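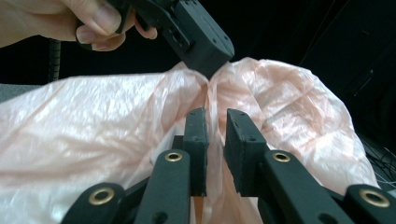 スカーンヴィル公開日(Skarnville Open Day)は、ロボット技術の開発拠点ポンドゥラ(Pondura)が毎年12月にスカーンヴィルの施設で開いている一般公開行事である。手持ち式グリッパーによる把持作業の実演を中心とし、来場者が自分で操作する体験枠、工作室の見学、技術相談からなる。単に「公開日」と呼ばれることが多い。

概要

ポンドゥラは、柔らかい物や形の定まらない物の扱いを主な研究対象としている。袋、布、包装用フィルムなどは、つかむたびに形が変わるため、箱や瓶を前提とした従来の把持計画が当てはまりにくい。公開日はこうした作業を外部に見せる場として始まり、当初は取引先と近隣の学校関係者だけを招いていたが、のちに一般の来場も受け入れるようになった。

開場は午前10時、閉場は午後4時である。入場は無料で、体験枠のみ事前の申し込みを必要とする。直近の回の来場者は2,180人であった。

会場

会場はポンドゥラの本棟1階と、渡り廊下でつながる旧倉庫棟に分かれる。実演は本棟の作業室で行われ、体験枠と相談窓口は旧倉庫棟に置かれる。作業室は見学用の通路が狭く、一度に入れる人数は40人までと定められている。入れ替えは実演の各回ごとに行い、途中入場は認めていない。

旧倉庫棟はかつて製粉会社の資材置き場として使われていた建物で、天井の梁と荷揚げ用の滑車が残されている。滑車は現在使用されていない。

実演の内容

袋の取り扱い

公開日の中心となる演目は、薄いプラスチック袋の取り扱いである。袋には半透明の淡いピンク色のものなどが使われる。作業者は黒い手持ち式グリッパーを袋の寄せ集まった部分に向け、もう一方のグリッパーの2枚の指パッドをその下に合わせる。薄いフィルムはしわや重なりの状態によってつかみやすさが大きく異なり、層を1枚だけつまむのか、まとめて挟むのかで、その後の動作も変わる。

演目は、口を開く、口を寄せて閉じる、持ち上げて移す、の順に進む。開く動作では重なった層を分ける必要があり、失敗の多い工程として知られる。実演中に失敗した場合もやり直しはその場で行われ、進行役が原因を説明する。袋を取り替えるかどうかは作業者が判断する。

布の取り扱い

布の演目では、手ぬぐい大の布を広げ、二つに折り、指定の位置に置く。袋に比べて失敗は少ないが、角を見つけるまでに時間がかかる。かつてはタオルも使われていたが、毛足が指パッドに付着して清掃に手間がかかるため外された。

自動動作との比較

後半には、人の操作と同じ課題を、固定式の腕を備えた装置「ブリソ」(Briso)に行わせる回がある。ブリソは開発途上の装置であり、布の演目では安定しているものの、袋の演目では動作が遅く、途中で停止することもある。見学者には課題の開始前に停止の条件が説明される。

機材

手持ち式グリッパーはつや消しの黒い部品を組み合わせた角ばった形状で、下側の器具では指パッドがリンク式の腕で支えられている。腕には真鍮のはとめがはめ込まれている。指パッドは上端近くに小さな穴のある縦長のブロック状で、指パッドは消耗品として扱われ、公開日の前日に新しいものと交換される。

部品の設計は工房チョンカ(Csonka)が担当している。チョンカは旧倉庫棟の一角に工作室を構え、公開日には部品の組み立て工程を見せている。リンクの長さと指パッドの幅は数回にわたって変更されており、旧型の一部は工作室の棚に展示されている。

体験枠

体験枠は1組2人で行い、一人がグリッパーを持ち、もう一人が対象物を置く。対象年齢は小学4年生以上で、小学生には保護者の同伴を求めている。課題は空の袋を台から箱へ移すもので、慣れた参加者には口を開く課題も用意される。直近の回では62組が参加した。

参加者からは、握る力の加減が手元に伝わりにくいという感想が多く寄せられている。これを受けて、体験用の器具には握りの戻りを弱くしたばねが使われるようになった。実演用の器具は従来のままである。

運営

準備と進行はポンドゥラの職員が行い、旧倉庫棟の案内には近隣の工業高校の生徒が加わる。作業室での撮影は静止画に限って認められ、フラッシュの使用は禁止されている。作業者の手元を照らす照明を優先するため、見学通路側の照明は落とされる。

駐車場は設けられておらず、スカーンヴィル駅前から臨時バスが運行される。降雪時には臨時バスを本棟前ではなく表通りの停留所に発着させる。

評価

地元の産業紙は、完成した製品ではなく試行の段階を公開している点を取り上げ、失敗とその説明を続けて見られることを特色として挙げた。一方で、作業室の見学通路が狭く後列から手元が見えにくいことは繰り返し指摘されており、通路に段差を設ける案が検討されている。

関連項目

ポンドゥラ
ブリソ
チョンカ
把持
柔軟物操作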